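Quiénes somos

¡Hola! Soy Spyros Christodoulou y Pokik es mi academia de griego moderno, aunque a estas alturas es también de quienes vienen cada tarde a pelearse con los verbos. 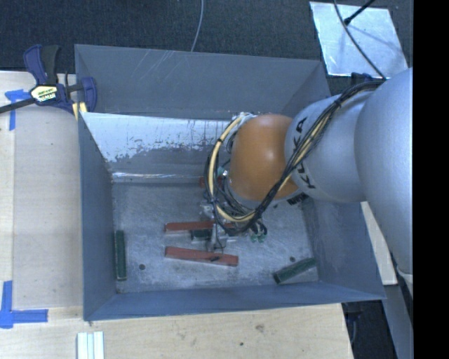
Empecé dando clases en la mesa de mi cocina, con 2 alumnas que querían pasar el verano en las islas y entender algo más que la carta. Una lo dejó en marzo; la otra sigue viniendo y ya me corrige cuando hablo demasiado rápido (tiene razón, hablo rapidísimo).

Los grupos son de 12 personas como máximo. El nivel inicial se llama Vostitz, un nombre que salió de una broma larguísima y que ya no hay quien cambie. En él hablamos desde el primer día, aunque sea fatal. Después viene Faulkner, donde leemos cuentos, letras de canciones y alguna receta de mi madre, escrita con una letra imposible.

También tenemos una biblioteca de préstamo con 146 libros, casi todos subrayados por alguien. ¡Si encuentras una nota mía en el margen, no te la tomes muy en serio!

Y luego está Hokum, nuestra tertulia mensual: café, dulces y cero castellano durante una hora. Puedes venir aunque no estés matriculado.

¿Te animas? Escríbeme y te busco una clase de prueba. Suelo contestar por la noche, después de cenar.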